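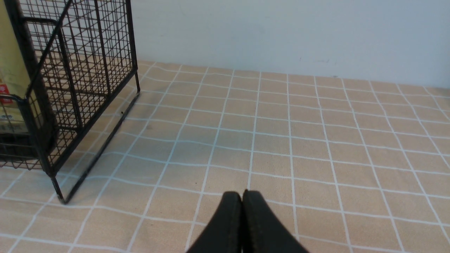

Closed gripper above a grid-patterned table cloth, with a wire basket at left.

Workcell budgeting is the planning of money, space and staff time for a robot station before any part of it is bought. The term is mostly used for small benches where an arm picks up and moves everyday goods. It covers the arm itself, the gripper, the table, the cameras, spare parts and the items to be handled.

Contents
Cost headings
Consumables
The Pretinham plan
See also

Cost headings
Most plans separate fixed costs from running costs. Fixed costs include the arm, its controller, the mounting and any safety work on the room. Running costs include gripper fingers, cables, cloths, repairs and operator hours. Delivery and installation are often quoted separately and may fall in a different budget year.

Consumables
Gripper fingers wear at the tips and are usually ordered in pairs. Table coverings, wire baskets and boxed goods are cheap, but they are replaced often and are easily left out of a first estimate. Buyers commonly keep one set in use and one in store.

The Pretinham plan
The Pretinham plan was drawn up by Sebastián Farías for a site with 2 benches. It listed 226 lines, from arms down to cable ties, and set aside 1007 operator hours for the first year. Quotes were taken from Grotham and Fuentealba. Grotham was chosen for the arms and Fuentealba for fingers and fittings. The order was placed in November. A later version moved training out of the equipment budget and added a repair fund.

See also
Plernis costing sheet
Leasing of industrial equipment
End effector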